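Drurnen Food Co-op, members' meeting, 20 Dec 2019

Notes by me, Hala, typed up the same night while I can still read my handwriting. If I got you wrong, tell me and I'll fix it!

We started late (parking, again) with 19 of us in the back room at Oveck Hall. The notes from last time were approved once I corrected the spelling of Fahmy, which I had managed to get wrong in two different ways. Sorry, Fahmy people.

Cheese order. Shuk-fan Kuo went over the prices. Fahmy wants $397 for the winter box, up from what we paid in June, and we talked about that for much too long. I said I'd happily pay it for the goat cheese alone, and a few people groaned. In the end we voted to take it, with two against. Shuk-fan will place the order and ask if they can leave out the smoked one.

Bulk bins. Everybody likes the new lentils and the oats are going stale before we get through them, so we're moving to a smaller sack. Someone asked for rye flakes. I wrote down "maybe," and I think that was the decision.

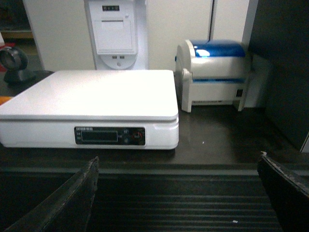
We also agreed that anything sold by weight gets the packing date written on the bag, plus your initials if you packed it. I've been bad about this myself (the mystery flour was me). Shuk-fan offered to put a pen on a string by the bins.

Membership. We're at 41 households. Kisten Street has asked if they can join as a group, and I was all for it, but there were fair questions about who would do their shifts. Left open until they come and talk to us in person.

Money. We have $105 in the petty cash tin after the hall rent. Shuk-fan has the receipts if you want to look.

Other things. The side door sticks, so lift it as you push. Two casserole dishes are still in the kitchen from the potluck, one blue and one with a chipped lid, and I'm taking the blue one home if it isn't claimed!

To do:
Shuk-fan: cheese order, pen, smaller oat sack
Hala: write to Kisten Street, ask about rye flakes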